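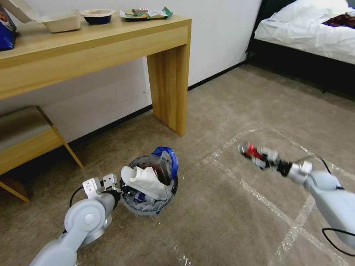 Ticket 2821: kitchen speaker keeps dropping out of the group
Opened by: Muireann Daly
Status: open

Hiya, me again! The Grovby amp in the kitchen has started wandering off. I group it with the lounge, it plays lovely for 12 minutes or so, then silence in the kitchen while the lounge carries on. The Jovow app still says both rooms are playing (they're not).

Tried so far: power off at the wall, new network cable, forgot the room and added it back. That last one got me through most of Saturday and then it went again, halfway through a record.

Reply from Lawal Amadi
Thanks Muireann. Is the kitchen amp on cable and wifi at the same time? If so, please switch wifi off under Room, Network, and send me the log afterwards.

Muireann Daly
Ooh, yes, both were on! Wifi's off now and I've had two albums through without a gap. Log attached. The volume slider in the app has gone a bit jumpy though, is that a separate ticket?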